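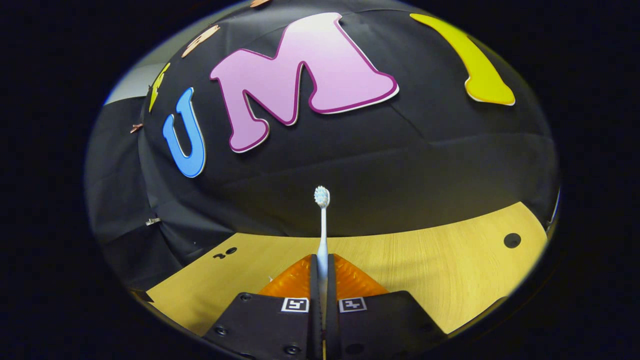
The Second Life of a Toothbrush

Mar 25, 2020

By Hina Jatoi

Rukhsana Dhanial keeps her old toothbrushes in a jam jar under the kitchen sink. When the jar gets too full to close, she throws out the worst ones. The rest get used on faucets, grout, jewelry, the tracks of the sliding door and, once, a muddy trombone case.

"I've bought special brushes for most of those jobs," she said. "They're all in a drawer somewhere."

Most of us do some version of this. A toothbrush is a small tool with a long handle and a head that fits where fingers don't. It costs little, it sits in the hand well, and after a few months by the sink it is supposed to be replaced. Dentists usually say three or four months, sooner if the bristles have splayed. What happens next is up to you.

Roswitha Widmer repaired sewing machines in Amgate for 30 years and went through a lot of brushes. She sorted them by stiffness. Soft ones went to dusting around the bobbin case, where lint packs down into a kind of felt. Medium ones were for dried oil. She never used a hard one on anything painted.

"People scrub," she said. "You don't need to scrub. You put the cleaner on, you wait, you go and do something else, and then you brush it off."

Her other rule is one brush per job. A brush that has been in machine oil stays with machine oil. She marks the handles with a permanent pen, a letter on the back just under the head: O for oil, B for bathroom, S for silver. The letters wear off after a while and she writes them again.

A rounded head is better for getting behind faucets and into the corner where the tub meets the tile. A long, flat head works along grout lines, and it can be cut down. Shoaib Lodhi, who cleans and restores secondhand kitchen chairs at a shop called Hidinura, trims the bristles of his brushes to half their length with nail scissors. Short bristles are stiffer, so a soft brush turns into a firm one. He uses them on carved chair backs, dipped in warm water with a little dish soap and shaken nearly dry before they touch the wood.

He also bends them. Plastic handles differ, and some will crack, but many can be softened in a mug of very hot water and pressed against the edge of the counter until the neck sits at an angle. He holds the bend under the cold tap until it sets. The bent ones are for the undersides of seats and the backs of drawers.

Before any of this, the brush should be cleaned. Rinse it, leave it in hot soapy water for 4 or 5 minutes, rinse it again and stand it up to dry with the head at the top. A brush put away damp in a closed drawer will smell, and it will pass that on. Jars and mugs are fine. Leave the lid off for the first day.

There are things an old toothbrush is bad at. It will scratch soft plastic and some eyeglass coatings. It is slow on anything bigger than a dinner plate. Pearls should be left to a soft cloth, and silver plate that is already worn through will only get worse.

It also shouldn't wander back to the bathroom cup. Zubaida Mirani, who has three teenagers in one apartment, cuts a notch in the handle of every retired brush with a kitchen knife. She started in January, after a mix-up involving the cat's water fountain that she would only describe in part.

Her brushes live in a coffee can on the washing machine. On the morning I visited she was using one on the soles of a pair of white sneakers, with baking soda and a bowl of water beside her. The left shoe was done. She said the right one could wait until after lunch.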